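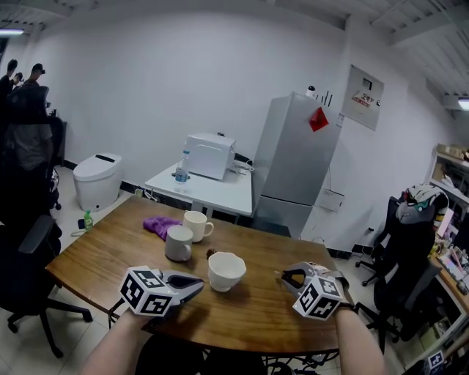
Storage of cups and mugs in the shared kitchen at Clumholm residence was the subject of our spring project. Residents reported in February that drinkware was often left out between meals. We compared two layouts over 15 days. Pieces were sorted by shape — a straight-sided mug such as the light gray one takes little shelf space, while a footed cup with a scalloped rim needs a place of its own. Handles were turned the same way in the second layout, and residents preferred it.

Print this page | E-mail this page

Wednesday, June 2, 2021
By Lurdes Barreto and Madalena Sequeira

Contact | Copyright Clumholm | Back to top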